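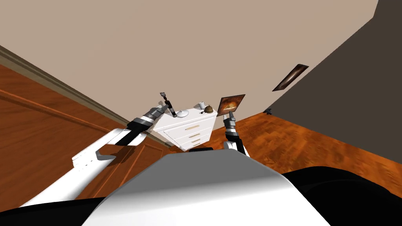 Norkia: simulated dresser-top episodes for a two-arm mobile robot

Summary

Norkia is a small set of simulated manipulation episodes made while building a two-arm robot in a shared workshop. The simulator was used to test reach, grasp width and camera placement before any of that was tried on the hardware. The episodes were kept because they turned out to be useful for training. The set covers one kind of task: picking up or moving small items on top of a chest of drawers.

Contents

1,722 episodes in total. 1,394 are in the train split, the rest are held out. Splits are by room layout, so a wall and floor combination in the held-out part does not appear in train. There are 11 instruction templates. Each episode has one instruction string, joint states for both arms, gripper commands and a rendered view from above the robot body.

Names used in this file

Hellance: the robot model (body, two arms, two-finger grippers).
Sternance: the scene generator that places furniture and items.
Robles: the conversion and playback scripts.

Record layout

episode_id: string
instruction: string
split: train or heldout
qpos_left, qpos_right: float arrays, radians
grip_left, grip_right: float, 0 is closed and 1 is open
base_pose: x, y, heading, in meters and radians
rgb: compressed frames, one per control step
events: list of contact start and contact end markers
success: boolean, written by the checker at the end of the episode

Left and right always mean the robot's own left and right. An early export had them swapped in the events list only. If contact markers seem to belong to the wrong arm, delete the cache and export again.

Rendering

The view is wide and can be strongly tilted, so walls often run diagonally and furniture narrows toward the floor. Frames are stored as rendered. No rectification is applied. The robot's own body takes up part of the lower area and can hide the arms. Train with the body in view or mask it, but do the same thing at test time.

Shadows are on. Surface textures for walls, floors and doors are drawn per layout. Wall pictures are decoration and have no collision shape. Do not use them as obstacles in planning experiments.

Scene generation

Sternance places the chest first, then the robot base, then the items on top. Drawer fronts and handles are separate meshes, but the drawers are locked in this release. Items come from a pool of thin, round and domed shapes in different sizes. Items are dropped from a small height and left to settle for 2 seconds of simulated time before the first frame is recorded. Layouts where anything falls off during settling are thrown out.

Thin upright items are the hardest part of the pool. The fingers tend to close near the middle, and a leaning item can then pivot in the grasp. Friction on the finger pads was raised once to reduce this and then put back, as the higher value let the gripper hold things the real pads drop.

Running playback

1. Unpack the archive next to the robles folder.
2. Run robles check. It reads every header and prints missing files.
3. Run robles play with an episode_id. Add --arms to draw joint axes.
4. Run robles export to write flat arrays. Export needs enough disk space for uncompressed frames.

Playback sets joint positions directly and does not step the physics. To replay with contacts, use --step. Results with --step can drift from the recorded success flag on long episodes.

Known problems

The checker looks only at the final pose of the target item. An episode that knocks over a neighboring item can still be marked as a success. Filter on events if this matters.

The idle arm is not always parked. In many episodes it sits raised in front of the body and blocks part of the view.

Finger meshes can overlap furniture visually by a small amount without a contact marker. The collision shapes are simpler than the visual ones.

Joint limits for the wrist were taken from the first printed version of the part. The current part has less travel. Clip before sending anything to hardware.

Changes

September: wrist limits noted, swapped labels in events fixed, two duplicate instruction templates merged.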